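A closed gripper is not a full gripper

The fault we had at Plorstead in September was a small one, and I would not write about it if I had not since seen the same mistake in the control code of two other groups. The arm was picking thin plastic bags from a floor and placing them in a bin. It ran unattended for an afternoon and logged 74 successful picks. The bin held 12 bags.

The log was wrong in a very ordinary way. Our gripper driver, which we had taken from the Akix stack with few changes, decided that an object was held when the motor current rose above a threshold before the fingers reached their end stop. With a block or a cup this works well. With film it does not, as the film adds almost nothing to the distance between the pads. To make bags register at all, someone had moved the end stop inwards by 2 mm in the configuration file. After that, the fingers pressing against each other produced the same current rise as the fingers pressing against a bag. Every empty close became a pick.

That would have been a bookkeeping error and no more, except that the planner trusted the flag. When it believed it was carrying something, it used the carry profile, which lifts higher, turns the wrist and travels faster. Late in the run the fingers closed on the edge of a sheet that was also caught behind the wrist housing. The arm lifted, turned and wound the sheet round itself. The force limit at the wrist did not trip, and could not have done: film stretches and slides, and the load never came near the value set for a collision. The arm stopped when the joint four motor reached its temperature limit.

The usual response to such an incident is to adjust the threshold. I think this is a poor use of time. A single current reading cannot separate the two cases when the object is thinner than the play in the finger linkage, and no choice of number will change that. The maintainers of Onoter, whose planner we use, suggested a retry counter. A retry counter assumes you know that you failed.

What did help was a second, independent check. After each close we now lift a short distance, hold still, and compare the wrist camera view with the one taken before the close. If the area under the fingers has not changed, the pick is marked as unknown, and unknown is a state of its own in the planner. It allows slow vertical motion and nothing else. The check costs time on every cycle, and the group running the Văn cell next to ours objected to it for that reason. I accept the cost. I would also argue that the wrist should not be allowed to turn more than a quarter turn near loose sheet material, whatever the flag says.

There is a wider point about how we test. Our acceptance run for that driver was 3,000 closes, all on rigid parts, and the report called the grasp detector reliable. It was reliable for rigid parts. The report did not say so, and I signed it. A test report should list the materials that were tried next to the pass rate, in the same table, so that the reader cannot take one without the other.

We have kept the ribbed fingers. They hold film well enough when they have hold of it – the fault was in what we believed about them.
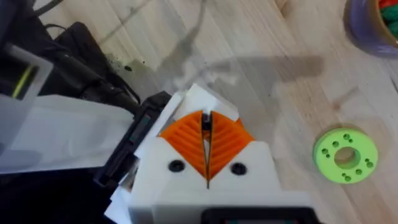 Wrist camera view of the ribbed fingers over the floor, with clear film across the planks and crumpled white sheet around the top of the gripper.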